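Keeping bread fresh through the week

Bread goes stale faster in the fridge than on the bench, so leave the fridge for other things. A loaf you'll finish in 2 or 3 days is fine in a bread bin or a cotton bag. Anything longer than that belongs in the freezer.

Slice the loaf before you freeze it. Bakery bread cuts more cleanly the day after it was baked, and a crusty loaf needs a proper serrated knife. Put a square of baking paper between every second slice so they come apart without a fight. Squeeze the air out of the bag and write the month on it.

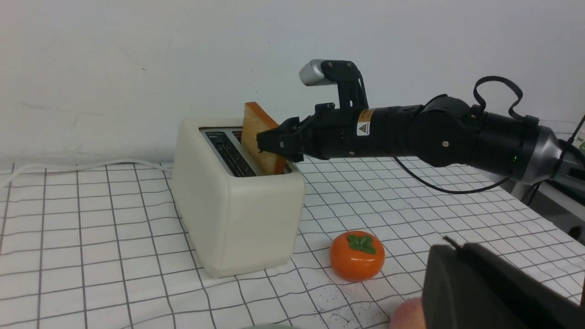 Frozen slices can be toasted as they are. Use the defrost button if you have one, or turn the dial up a notch. Thick slices do better on a lower setting, put down twice – the middle warms through before the outside colours too much.

Empty the crumb tray every fortnight. Unplug the toaster, let it go cold, slide the tray out over the sink and wipe it with a dry cloth. If yours has no tray, turn the toaster upside down over newspaper and tap the base. Never go in with a knife or fork.

Crusts and ends can go in their own freezer bag. When it's full, dry them in the oven until hard, then blitz for breadcrumbs. They keep for a few weeks in a jar with a tight lid.

In August our kitchen is cold enough to leave a loaf out an extra day. In a humid summer, check for mould every morning, and throw out the whole loaf if you find any.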